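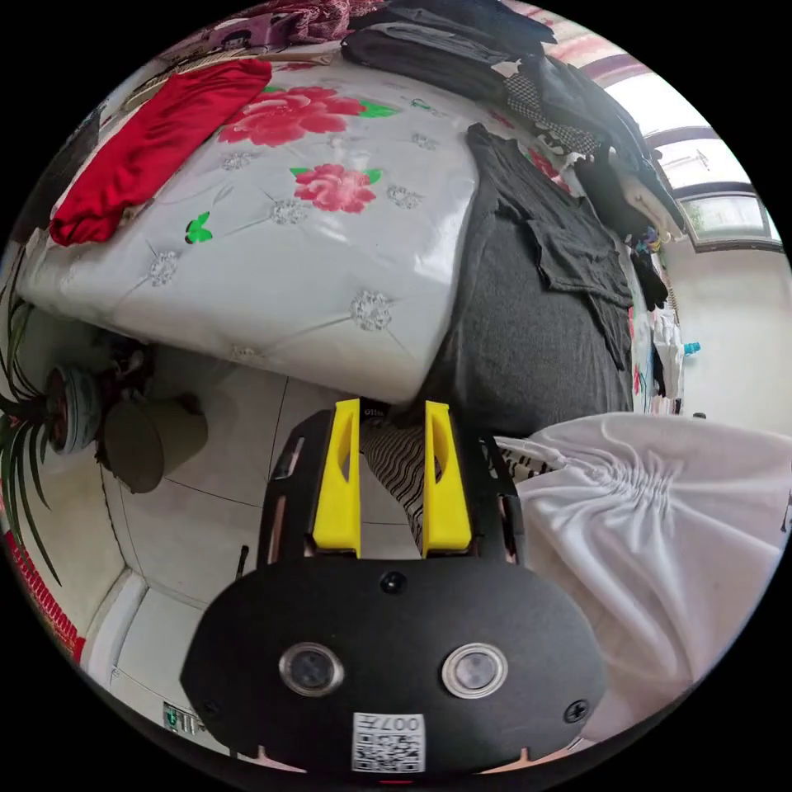
Slide 1: Zigzag stripes, white bedspread

Tired ears, tired brains - notes for the Farnden talk, March 10, 2025
Maksym Sydorenko

Say hello, check the loop is on, wait for the back row.

Start with the question I love most: why does a person with mild hearing loss come home from a family lunch and need to lie down? They haven't run anywhere. They've been listening!

Explain listening effort. The ear sends up a patchy signal, the brain fills the holes, and that takes attention away from everything else. Play the café clip, 20 seconds, then ask for the last word of each sentence. (People groan. Let them.)

Then the Hulme survey. 721 adults filled in a tiredness diary and 349 of them had some hearing loss. Fernanda Morais ran it and her diary design is lovely, so give her proper credit. Be clear that it's a survey and can't tell us what causes what.

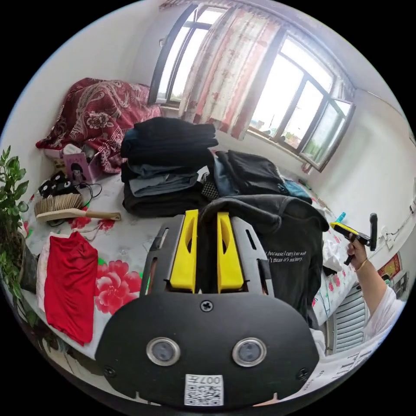 Listening fatigue hardly shows up on a standard hearing test. Beeps in a quiet booth are one thing, four cousins talking over a dishwasher are another. Two people with the same chart can have very different evenings. Read out the back of the sweatshirt, slowly: "because I carry it so well", then "n't mean it's not heavy". Pause. Ask who has ever nodded along without catching a word.

Now the exciting bit - pupils. They widen when listening gets hard, and a small camera can follow that. Udska is the kit we use, Heltano is the software. Show the trace, point to the bump just after the sentence ends. Don't get lost in the maths again.

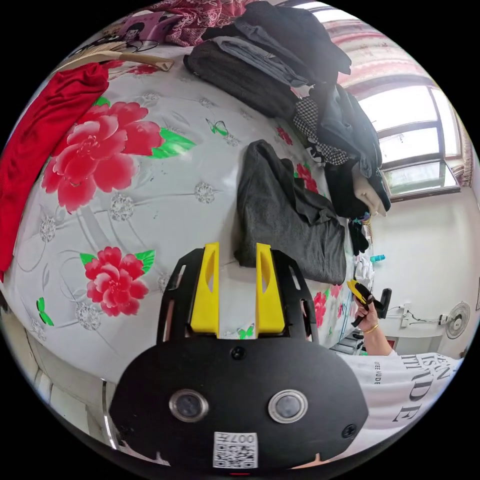
Slide 9: Peonies, butterflies, white sheet

What helps day to day: quiet breaks, seeing faces, a seat with your back to the wall. Hearing aids may help too, and I'm really keen to see the next results.

Questions. Repeat each one into the microphone. Leaflets are by the door, 100 printed.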